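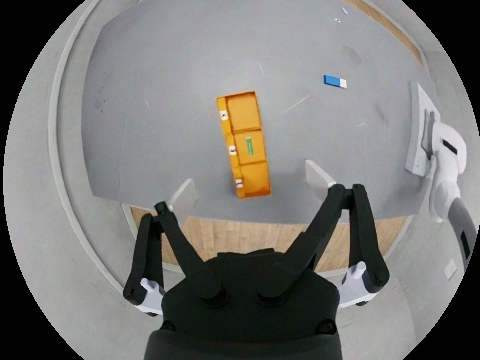 Folke Rønning objects to the phrase "simulation engineer" in last year's posting, on the grounds that most of the job was spent finding out why a planner that passed in simulation timed out on the arm. The title has been changed. The duties have been rewritten to match what the work consists of.

## Software Engineer, Manipulation Planning and Test Tooling

Brullby, Tanside office. Full time, permanent. Start in July or by agreement.

### Background

Brullby writes control and planning software for tabletop manipulation: sorting, tray loading, small-part handling. Two code bases matter for this position.

**Nieto** is the motion planning layer. It takes a target pose and a collision model and returns a time-parameterized trajectory. C++, with Python bindings.

**Tasavov** is the scenario runner. It loads a rendered workcell, sets object poses from a seed, runs a policy or a scripted controller against it, and stores the trace. Python, with a small amount of Rust in the log reader.

The regression suite in Tasavov holds 977 scenarios. Of these, 763 run on every merge to the main branch. The remainder run nightly, mostly because they use wrist views with heavy lens distortion and are slow to render. A full nightly run occupies 11 machines.
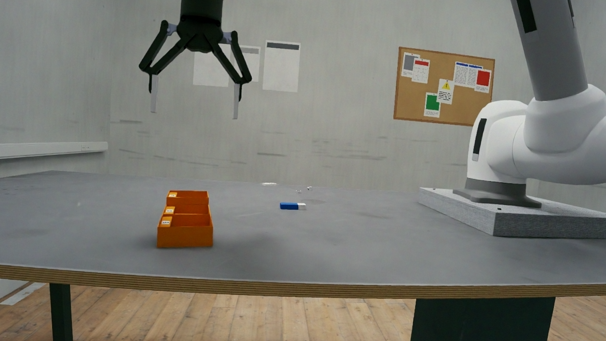
*Render: Brullby / Tasavov, tray workcell*

The tray workcell is where a new hire would start. The task family is simple to state: a small two-tone block lies on the table, a three-compartment tray stands nearby, and the block has to end up in the compartment named in the instruction. Failures in this family are rarely grasp failures. They come from pose estimates taken near the rim of the wrist view, from approach paths that clear the tray wall by less than the tracking error, and from label reading when the text covers only a few pixels.

### What you will do

- Maintain the collision checking code in Nieto, including the distance queries against thin-walled open containers.
- Replace the current fisheye projection model in Tasavov. The existing one is fitted per camera by hand.
- Write scenario generators. Object placement is now uniform over the reachable area, which under-samples the cases that break.
- Triage nightly failures and assign them to planning, perception or the runner itself. You will keep some of them.
- Review merge requests in both repositories.
- Run selected scenarios on hardware and report where the traces diverge.

Expect 80 percent of the time to go to software and the rest to the hardware cell. There is no on-call duty.

### Required

- Working C++ (17 or later) and Python.
- Practical knowledge of rigid-body kinematics and at least one family of motion planners, sampling-based or optimization-based.
- Experience debugging code that is nondeterministic for legitimate reasons, and telling it apart from code that is nondeterministic by mistake.
- Written English good enough for design notes. Most decisions here are made in writing.

### Useful

- Camera calibration, in particular wide-angle models.
- Rust at reading level.
- Having maintained a test suite that other people depended on.
- Familiarity with contact simulation and its parameters.

A degree is not required. Publications are read if you send them, but they do not replace code.

### Process

1. Send a résumé and one piece of code you wrote, or a link to it. A merged patch in a public project is fine. State which parts are yours.
2. A call with Sigrun Grønli, who leads the planning group. Forty-five minutes, technical, no puzzles.
3. A paid exercise, done at home: you receive a Tasavov trace in which a placement fails, and you write up the cause. A fix is optional. Half a day is enough.
4. A visit to Tanside, or a second call if travel is impractical. You will discuss the write-up with two people from the group and see the cell.

Applicants get a written answer after each step. The exercise is returned with comments whether or not an offer follows.

### Terms

Salary depends on experience and follows the internal scale, which is sent to you before the first call. Core hours are 10:00 to 15:00. Remote work is possible three days a week after the first two months. Equipment is of your own choosing within reason; the build is supported on Linux only.

Send applications to the planning group at Brullby, with "Nieto/Tasavov" in the subject line. Questions about the collision code can go directly to Folke Rønning, questions about the position to Sigrun Grønli. Applications are read as they arrive and the posting is taken down when the position is filled.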